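FIB 214: Textile Care and Materials
Unit 6 handout: Absorbency in terry and flat-woven cloth
Instructor: Isla Wihongi
Lab sections: Stellan Midtbø

6.1 Terms

Absorbency is the amount of liquid a fabric takes up, stated as a percentage of its dry mass. Rate of uptake is a separate quantity, measured in seconds. A fabric can score high on one and low on the other. New cotton terry often does: the loops have a large capacity, but finishing agents left on the surface slow the first contact with water.

Wicking is the movement of liquid along the fabric by capillary action. It depends on the spaces between fibers and between yarns. Retention is what remains in the fabric after a stated load or spin has been applied.

Areal mass is given in grams per square meter. The course reference cloth is a cotton terry at 500 g/m².

6.2 Construction

Terry is woven with two sets of warp yarns. The ground warp is held at high tension and forms the base. The pile warp is held at low tension. In three-pick terry, two picks are inserted short of the fell, and when the third is inserted all three are beaten up together. The slack pile warp is pushed into loops on one or both faces.

Loop height is set by the distance between the loose picks and the fell. Longer loops give more exposed yarn and more capacity. They also snag more easily and take longer to dry.

Low-twist pile yarns absorb faster than high-twist yarns of the same count. They shed more lint in the first washes.

Flat-woven cloth has no pile. Its capacity is lower at equal area, but it dries faster and gives a closer contact with smooth surfaces such as glassware and glazed cups.

6.3 Calculation

Absorbency (%) = (wet mass − dry mass) / dry mass × 100

Worked case. A conditioned specimen has a dry mass of 62 g. After immersion and draining, its mass is 179 g. Water taken up is 179 − 62 = 117 g. Absorbency is 117 / 62 × 100 = 188.7%.

Report to one decimal place. Do not average specimens cut from different cloths.

6.4 Effect of laundering

Fabric softeners deposit a thin fatty layer on the fiber. The layer reduces friction between yarns, and the cloth feels softer, but it also raises the contact angle with water. Uptake slows before total capacity changes by a measurable amount. Repeated washing without softener removes part of the deposit.

Line drying leaves cotton loops stiff. Tumble drying lifts them. The difference is mostly one of feel and should not be read as a difference in fiber content.

6.5 Drying and storage

A bunched cloth dries unevenly. The outer folds lose water to the air while the inner folds stay close to saturation, and the drying time of the whole piece is set by the inner folds. Hang at full width where possible. 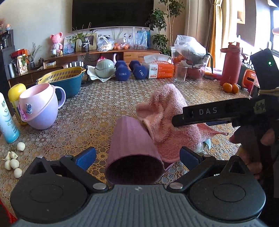
Figure 6.3. Pink towel, bunched, behind a ribbed cup.

Folded storage is acceptable once the cloth has come back to its conditioned mass. Weigh twice, one hour apart. If the second reading is lower than the first, continue drying.

6.6 For the lab section

Read 6.1 through 6.3 before you come. Bring a calculator. Specimens are precut, and the Boltura balances must be zeroed with the tray in place. Record the dry mass before the specimen goes near the water bath.

Lab sheets are due Tuesday, June 15, 2021, at the start of class.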